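Muffige Handtücher wieder frisch bekommen: Was hilft und was man sich sparen kann

Wer nach müffelnden Handtüchern sucht, landet schnell bei Wundermitteln. Natron in die Trommel, Aspirin ins Fach, dazu ein Spezialpulver für 20 Euro, das angeblich »die Faser öffnet«. Ich habe über die Jahre einiges davon ausprobiert und bin bei einem ziemlich langweiligen Verfahren gelandet.

Woher der Geruch kommt

Meistens sitzt er in Rückständen: Hautfett, Seife, zu viel Waschmittel, Weichspüler. Darin fühlen sich Bakterien wohl, vor allem wenn das Tuch im Bad nie ganz durchtrocknet. Frisch aus dem Schrank riecht es noch neutral, beim ersten Abtrocknen kommt dann dieser Kellergeruch. Mit Duftperlen lässt sich das einen Tag lang überdecken. Ich halte sie für rausgeworfenes Geld.

Was man braucht

Vollwaschmittel als Pulver (flüssiges enthält in aller Regel keine Bleiche)
Zitronensäure, falls das Wasser hart ist
eine Maschine, deren Gummidichtung halbwegs sauber ist
einen Platz zum Trocknen, an dem Luft vorbeikommt

Schritt 1: Erst die Maschine

Den Faltenbalg auswischen, das Waschmittelfach herausnehmen und unter heißem Wasser abbürsten, das Flusensieb leeren. Danach ein Leerlauf auf der höchsten Temperatur. Wer den Schritt auslässt, wäscht den Muff womöglich gleich wieder hinein. Für festsitzenden Belag in den Ecken des Fachs wird in Foren gern ein Dremel mit Bürstenaufsatz empfohlen. Kann man machen, eine alte Zahnbürste reicht.

Schritt 2: Heiß waschen, mit wenig in der Trommel

60 Grad, bei weißer Baumwolle gern auch mehr, sofern das Etikett es erlaubt. Kein Kurzprogramm. Mein altes schafft die »60 Grad« in 59 Minuten, und ich glaube der Anzeige kein Wort. Die Trommel nur zu zwei Dritteln füllen, Frottee saugt sich voll und braucht Platz. Pulver nach Packungsangabe dosieren, bei stark riechenden Stücken die Menge für starke Verschmutzung. Mehr hilft nicht mehr, der Überschuss bleibt nur im Stoff hängen.

Schritt 3: Noch einmal ohne alles

Direkt danach läuft dieselbe Ladung ein zweites Mal, ohne Waschmittel. Schäumt es dabei kräftig, war vorher zu viel drin. Bei unseren alten Gästehandtüchern stand der Schaum bis zur halben Tür, und das nach Jahren angeblich sparsamer Dosierung.

Zum Essig: Er löst Kalk, das stimmt. Ob er den Geruch beseitigt, da bin ich skeptisch, und die Gummiteile der Maschine mögen ihn auf Dauer nicht. Zitronensäure bitte nur kalt ins Weichspülerfach, ein gestrichener Esslöffel in 200 Milliliter Wasser gelöst. Zusammen mit Natron ergibt sie hübsche Bläschen und sonst fast nichts.

Schritt 4: Schnell raus, gut trocknen

Nasse Handtücher nicht über Nacht in der Trommel lassen. Ausschütteln, einzeln aufhängen, nicht doppelt über die Stange legen. Im Trockner darf es ruhig »schranktrocken« sein. Die dicken Säume prüfe ich mit den Fingern, und wenn sie sich klamm anfühlen, kommt alles noch einmal 20 Minuten hinein.

Erst dann wird gefaltet. Einmal längs, dann in Drittel oder Viertel, je nach Schranktiefe. Gerollt sieht es hübscher aus, dem Stoff ist das vermutlich egal.
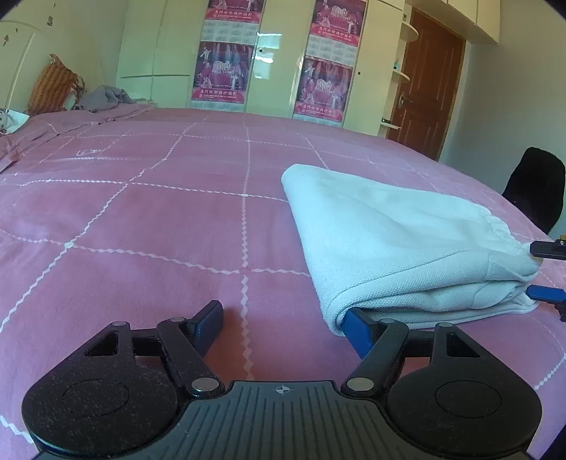

Bei der Webart lohnt es sich allerdings, genauer hinzusehen. Waffelpiqué trocknet nach meiner Erfahrung deutlich schneller als dicker Frottee und riecht deshalb seltener. Dafür läuft es beim ersten Waschen gern ein, und manche finden es kratzig. »Antibakteriell ausgerüstete« Handtücher habe ich auch einmal gekauft. Einen Unterschied habe ich nicht gerochen, den Aufpreis schon bemerkt.

Wenn es trotzdem wiederkommt

Dann liegt es wahrscheinlich am Bad. Ein Haken hinter der Tür ist der schlechteste Platz, den man wählen kann — dort hängt das Tuch in dicken Falten und bleibt innen feucht. Eine breite Stange ist besser. Nach dem Duschen das Fenster richtig auf, gekippt bringt im Winter wenig. Und alle drei bis vier Tage wechseln, auch wenn das Tuch noch sauber aussieht.

Bei sehr alten Stücken hilft manchmal gar nichts mehr. Zwei Durchgänge nach der obigen Methode würde ich ihnen geben. Riechen sie danach beim Nasswerden immer noch, werden bei mir Putzlappen daraus, oder sie kommen in den Kofferraum für den Hund.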